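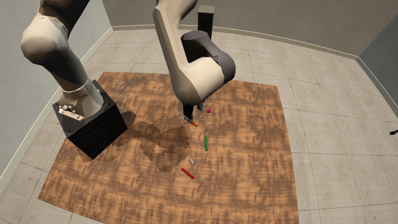
Simulated arm pushes the small pieces away when the gripper closes

Posted in: School and Club Robotics
Asked by tremomside_club, 27 December 2024

Hello everybody. I help with a student robotics club, and this winter we work only in simulation because we share one real arm with another school. The task of the students is to pick up small colored pieces from a mat and sort them by length. The long bars, red and green, are going well. With the short blocks we have a big problem. When the gripper closes, the block jumps away or turns under the finger.

What we have tried already:
Friction of the fingers set higher, two times.
Closing speed set lower.
Physics steps changed from 200 to 4000 per second. It became very slow on the club laptops and the block still jumped, only less far.

The students must show their work in the Cantero school competition and they start to lose courage. Is it a problem of the physics, or do we take the pieces in a wrong way? I apologize for my English.

hosaten_bench
Set the steps back to something your laptops can run. I do not think it is your main problem.

Please look at the angle of the gripper first. In our class the students always closed the fingers in the same direction, and the pieces were lying in every direction. A long bar forgives this, it turns a little and then sits between the fingers. A short block has no length to help it, so one finger touches a corner and pushes it out. Read the rotation of each piece from the simulator, turn the wrist to match, and only then go down.

Second, check the collision shape of the fingers. Ours was one simple box, bigger than the finger you see on the screen. The fingers touched the piece 3 mm before they seemed to touch it. You can turn on the display of collision shapes and you will see it at once. Also check that the mass of the small pieces is not zero or almost zero. We had this mistake for all of November.

jollow77
Just use bigger blocks, it worked for us.

grandfather_of_two_builders
I agree with the first answer about the angle. I want to add one thing about the neighbors. If two pieces lie close together, the open finger can come down on the second piece and everything moves. Our students wrote a small rule: take first the piece which has the most free space on its two long sides. It is 11 lines of code and it helped more than the friction.

And please let them keep a table of the failed picks, with the color of the piece and the wrist angle. The judges in our region asked for exactly this.

tremomside_club
Thank you very much to all. The collision box was too wide also in our file, we have corrected it. Tomorrow the students will write the wrist rotation. Bigger blocks are not permitted by the rules, unfortunately.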